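Things That Hold Things
Notes for session 3: Sacks, barrels, baskets, boxes
Polent evening classes, room 1013

Hi all. A few of you asked for these in writing after I talked too fast last time, so I've typed up more or less what I'm planning to say, side trips included. Bring them along and scribble on them. The reading is still the first part of the Osagie packet, and if you've lost yours there are spares on the shelf by the door.

Where we got to

Last session was mostly clay. We talked about how jars survive so well that they squash everything else out of the story. Fired clay breaks, sure, but the pieces stay in the ground more or less forever, and so we end up with museum rooms full of pots and hardly a sack in sight. I'd like you to keep that in the back of your mind all evening. People carried, stored and sold things in cloth, skin, bark, grass and wood the whole time, and most of it rotted or got burned for kindling.

Sacks

I love sacks and I know I'm alone in this. A sack is nearly all cloth and hardly any work: fold, sew two sides, done. When it's empty it weighs almost nothing and takes up almost no room, so the trip home costs you very little. (Keep that idea, the empty trip home, it's coming back when we get to crates.)

The trouble is that a sack has no shape of its own. It takes the shape of the grain, and then it takes the shape of whatever is stacked on top of it. Mice go straight through it. Damp goes straight through it. You can't really seal it, only tie it, and anyone with a bit of patience can untie it, help themselves and tie it up again. This is why you find so many special knots, lead seals and marks sewn into the seam in the old trading records. The marks weren't decoration. They were there to show if somebody had been in.

I'll bring the Keveteo ledger pages (photocopies, sorry, they're gray and a bit sideways). It's a little store's account book from 1807, and the storekeeper lists sacks in a column of their own, separate from what was in them. You bought the flour and you sort of borrowed the sack. Look down the right side for the word "returned" and see how many lines don't have it!

Barrels

People who've never handled a barrel think it's a clumsy shape. Try moving 800 pounds of anything in a square box by yourself and you'll change your mind fast. Tip a barrel on its side and the bulge means only a small part of it touches the floor, so you can roll it and also turn it, with one hand if you've got the knack. Stand it up and the flat end sits nicely. Getting it from one to the other takes some rocking and a few bad words.

It's also watertight with no glue and no nails, which still amazes me. The staves are cut so their edges meet at an angle, the hoops pull them together, and the liquid inside makes the wood swell and close the small gaps. Leave a barrel empty in the sun too long and it starts to leak, because the wood shrinks back. So an empty barrel needs looking after, and a full one mostly looks after itself.

Coopers split their trade in ways I find a bit snobby. Wet work was for liquids and paid better. Dry work was for flour, nails, crackers, anything that only needed to stay in and stay fairly clean. If you were making white work, that was pails and tubs for the house and the dairy, straight sided, open at one end.

Baskets

Now the one I could do a whole course on. Basket makers use what grows nearby: willow, cane, rush, split oak, palm, pine needles, straw. There are three big families and I'd like you to be able to tell them apart by the end of the evening.

Coiled baskets are built up in a spiral, with each round stitched to the one under it. They're slow to make and can be very tight. Plaited baskets use flat strips going over and under each other, the way you probably did with paper in first grade. Wicker has stiff uprights, called stakes, with thinner, bendier stuff woven in and out around them.

Then there's how close you work it. A tight weave holds seed. An open weave lets air in and lets dirt fall out, which you want for potatoes, laundry, fish, shellfish, eggs. It also saves a lot of material and a lot of time. 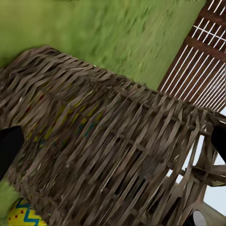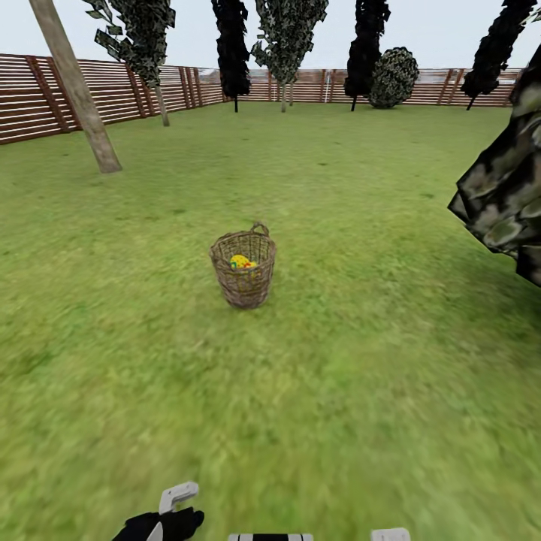 Open weave: first from very near, then a small one with a handle.

Rims are where baskets usually give up. Everybody grabs the rim, drags the rim, knocks the rim against the door. A good maker bends the ends of the stakes down and tucks them behind each other, or adds a hoop on each side and lashes the lot together. When you're looking at old ones in a junk store, run your thumb around the edge before you look at anything else. Then turn it over and check the base. I've bought some real wrecks by falling for the sides.

Handles next. One big hoop over the top is great for the arm and awful for stacking. Two little ones at the sides need both hands, but you can put more weight in. Some field baskets have none at all, just gaps left under the rim for fingers.

One more thing before we leave baskets, and it's the bit I always forget to say out loud. For a long time a basket was also a measure. Fruit sold by the basket, coal in some places, fish nearly everywhere. So a maker who worked a little small was cheating somebody, and towns got quite cross about it. We have a few of the complaints in the packet, and they're funny, in a grumpy way. Read the one on oysters.

Boxes and crates

Boxes seem obvious to us, but cheap boxes needed cheap boards, and those needed sawmills, and cheap nails, and those needed machines to cut them. Once you've got both, the barrel starts losing ground. Square things leave no gaps when you stack them in a square railroad car. They're also quick to knock together, and you don't need years of training to do it.

Remember the empty trip home? A wooden crate costs nearly as much to send back empty as it did full. The Flelo fruit growers' newsletter (page five in your packet) goes round and round on this for months. Do you make a strong crate and get it back, or a flimsy one and let the buyer break it up for the stove? They picked flimsy. More than one grower was furious about it, and the letters get pretty personal.

For next time

Have a look through your kitchen and pick one container that's outlived whatever it came with. Cookie tin full of buttons, jam jar of screws, that sort of thing. Bring it if it's clean. I'd like us to talk about why you kept that one and threw out its neighbors.

If you'd like to try some plaiting in the second half, bring scissors and a couple of old paper grocery bags, already cut into strips as wide as your thumb. I've got clothespins for everyone. Doors open at 6:30 and the parking lot gate is sticking again, so lift it a bit as you push.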